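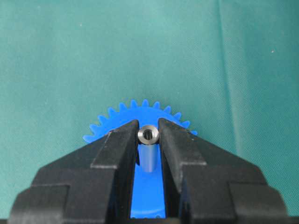
Machines and Computers — ages 9 to 12

How a robot arm collects its examples

A robot arm does not know what a gear is. It has to be given examples, and each example is one complete attempt at a job, recorded from start to finish. The record holds the camera pictures and the position of every joint.

At the Gumthorpe workshop a person guides the arms through the job by hand controls. The set called Kilitz has 1387 attempts in it. Kumudini Abeysekara checks each one and marks it "keep" or "discard". So far 860 are marked "keep".

Some jobs need 2 arms. Each arm has its own gripper, and both are recorded on the same clock — otherwise the computer could not tell which movement went with which.

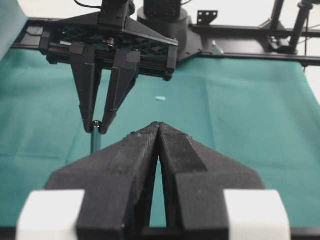 What the computer does with them

A program called Porum reads the kept attempts. It looks at a picture, guesses the next movement, and compares its guess with what the person did. Then it changes its own numbers slightly and tries another.

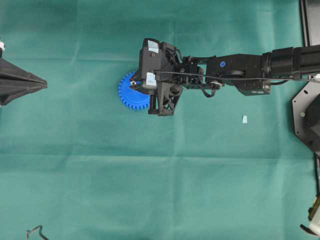 Examples must differ from one another. If every attempt began in the same way, Porum would learn that one way only. A gripper may hide most of the part it is holding, as with the blue gear, where a curve of teeth sticks out to one side and the rest of the face is behind the black housing. Porum needs pictures like that too. Saeed Nikzad keeps 80 attempts apart for testing, and Porum never learns from those.

Page checked 29/03/2022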